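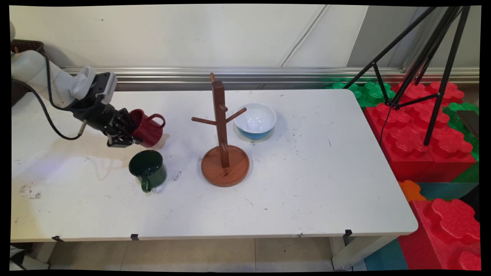

Bollarcombe, 23/09/2023

The Gelier camp mug is back in stock, and we couldn't be happier! It's the same enamel-on-steel mug Bohumila Urban drew up for us, with a rolled rim and a handle big enough for a gloved hand. Dark red and dark green are both on the shelf again -- cream follows once the next firing is done.

It holds 10 ounces, weighs next to nothing in a pack, and goes straight over a camp stove (mind the handle, it gets hot fast). I took mine up to Venov in August and drank everything out of it, soup included. Enamel can chip if you drop it on rock, so dry any bare spot well and keep using it.

Hand wash or dishwasher, both fine. No microwaves, please! Sold singly or in a box of four.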